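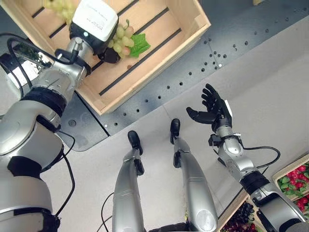

2024-03-10

Grapes again. I have reached the age at which a whole day can be about grapes.

Mỹ Ung has a theory that fruit bought in a bag is fruit already half lost, so this year we are a crate household. She got hers from the Kotilo shop, pale wood, slats on the bottom, and she talks about airflow the way other people talk about their kids. I got mine from Bình Hứa, who had a stack of them in his garage and charged me 4 dollars and a long story about his knee. I'd have paid 18 to skip the knee.

The green ones were the problem. I like them, she likes them, and so they never make it to the evening. I tried to lift a bunch by the stem, the way you're supposed to, and got the stem. The grapes stayed where they were. After that I went in with a hand underneath, like picking up a sleepy cat, and lost only the ones that wanted to go. One rolled under the stove. It lives there now. I looked, I saw it, I stood back up.

Then there was the matter of washing. Mỹ says wash right before eating and not a minute sooner. Bình says wash everything the second you get home, in a bowl with vinegar, and dry it on a towel. I have now been told both of these in the same kitchen by two people holding the same colander. I washed half. If the other half spoils we'll have learned something, and if it doesn't, I will be hearing about it through the end of March.

The red ones are for the Thân dinner and I'm not allowed to touch them, a rule with my name on it in everything but ink. The recipe wants 400 grams, off the stem, halved, with the seeds out. I would like to meet the person who wrote "seeds out" so casually. I did a trial run on a small handful and it took the whole of a radio show on the history of canals. Pretty good show. I now know more about locks than about dessert.
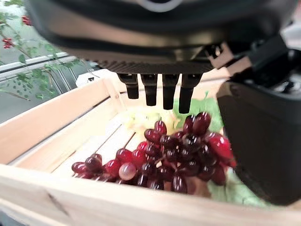 The red ones, still off limits.

Mỹ called after supper to ask if I'd eaten any. I said no. She asked how they were. I said sweet. There was a pause.

So tomorrow I go back to Kotilo for another bunch, and while I'm there I should pick up dish soap, the flat kind of sponge, and 100 of those little paper cups she wants for the tarts. Also a broom with a longer handle, for the stove.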